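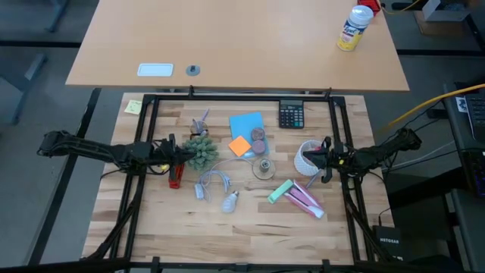

*1 min read - 14 messages in this thread*

> Is the loop through Pledley worth the extra miles, or should we just stay on the highway to Siseck?

Take the loop! We rode it in February and I'd go back tomorrow. It's 234 miles if you come home over Jurkik Pass, and the last bit before the lake is all sweepers with hardly a truck in sight.

Gas is the one catch. Fill up in Pledley, even if you think you're fine - I rolled into Siseck on fumes and a prayer. The pass tops out at 2000 feet, so pack a liner (my hands were numb by the overlook).
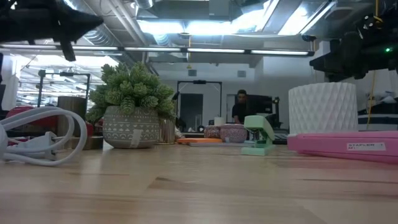 ## Where we ate

Xie, the noodle place by the ferry dock in Siseck. They close at 5 on Thursday, and we squeaked in just before. Get the dumplings, and park around back where the gravel's packed down better.

Are you two-up or solo this time?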